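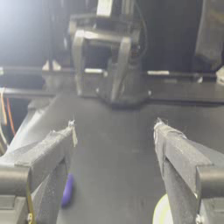
One of the comments under my last entry says I'm weighing the dye bath wrong, and that the salt should go by the weight of the dry yarn and never by the water. Fair enough! I went back through my notes and I'd done it by the water every single time since the Candton skeins (which explains that muddy teal, I think).

October 2026

So, new batch. 430 g of the Zelen wool, soaked overnight, and 157 g of the cotton blend kept apart in the small pot. I held the wool bath at a bare simmer and gave it four turns with the long spoon, slowly, because last time I got impatient and felted half a skein.

Color out of the pot is lovely, a proper rusty orange. The cotton is paler than I wanted - maybe the Britix fixer is getting old? The jar has been open since December and the lid never did close right.

To do: order 300 g more fixer, rinse the cotton again, label the skeins BEFORE hanging them up this time. Also the drain in the back sink is slow again. Whoever has the plunger, please bring it back.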